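Tatiana Hájek
A thread on emptying the bits drawer, one post at a time
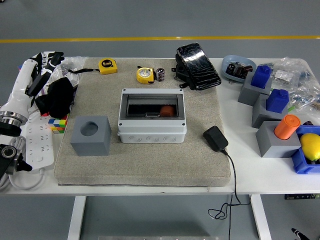
1/ The sorting table

Right, the winter clear-out has begun and I am starting with the hard one, the drawer where every odd bit of hardware goes to live. Everything comes out onto a big square board first. I do like a board with a bit of texture to it, carpety and soft at the edges, so that small things don't go skating off onto the floor while you're making up your mind about them.

2/ I've been doing this every December for years (my mother did the same with the sewing box, and she had far more patience) and I've learned not to start by putting things into piles. Lay it all out first with some space in between. You look at it differently once it isn't in a heap.

3/ Tape measures! How does a household end up with more than one when you can never find any of them? There's a yellow one with a black face that says 5m on it and has a wrist strap, and then a rounder yellow one with a white dial. I was ready to give one away, and then I thought of measuring up for curtains in January and went all soft about it. Both are staying. One for upstairs and one for down.

4/ The little silver-topped cylinder beside the round tape is a capacitor. I bought a bag of them from Lorbridge when I was convinced I'd mend the old radio myself. I did not mend the old radio. But it's a tiny thing and takes up no room at all, so into the small parts tin it goes, with its printing facing up so I can read it next time without my other glasses.

5/ The black foot pedal I am very fond of. It's scuffed and shiny and it has had a life. If you have a pedal of any sort, please tie a label to it saying what it belongs to, today, while you still remember. I've known three different pedals in this family go to the tip and be badly missed the week after.

6/ Now the pale grey box in the middle with the clear cover is the sort electricians use, with those raised circles along the front that you knock through when you want a cable to go in. I had it down for the garden lights, then we bought the Fendero ones that came with their own. It's too good to throw out. A see-through lid on anything is a gift to an untidy person, and I speak as one.

7/ My plan is to keep fuses and picture hooks in it, which I expect will horrify somebody. (Do tell me if it horrifies you, I'd like to know before I write the label.)

8/ Cables and adapters next, and I have one firm rule. An adapter without a label is a nuisance for the rest of its days. A strip of masking tape round the black block, the name of the thing it powers in thick pen, and then coil the lead loosely and fasten it. Don't wind it tight round the block like I used to, because that's how I finished off the one for my lamp. Long thin leads are the worst for wandering off over the edge of a table and hanging in loops where a knee can find them.

9/ The Rubik's cube is not hardware, I know. It gets into that drawer every single year. I've never solved one. My brother can do it while talking about something else and I find that very hard to forgive. It can go back on the shelf by the telephone where visitors fiddle with it.

10/ A word about cloths. A black one is best for this job as it doesn't show the grubbiness straight away, and I wipe each thing before deciding on it. I'm much kinder to an object once it's clean! And clear plastic bags, always clear, for anything going to the swap shelf at Ó Riain's, so that people can see what they're getting without undoing all my knots.

11/ The grey cube with the round hole in the top I'm leaving until last. I keep picking it up and putting it down again. I've half a mind to stand pencils in it and call that a decision.

12/ That's the first drawer, then, and I have 4 of them altogether, so you'll be hearing from me again before Christmas. Kettle on now. If you've got a drawer like this, I'd love to know what's at the very back of it.

Replies

marsh_lane_jo: Fuses and picture hooks in an electrical box doesn't horrify me in the least. Mine has birthday candles in it.

PeteInTheShed: Check the capacitor before you use it in anything, old ones dry out. And keep both tapes, you're quite right.

dilys.w: We had a pedal for a sewing machine that we gave away with the wrong machine. Still get teased about it. Labels on everything now.

Tatiana Hájek: @dilys.w oh, I do feel for you. Did you ever get it back?

dilys.w: Never! Bought another at a car boot.

Contact | © Tatiana Hájek | Back to top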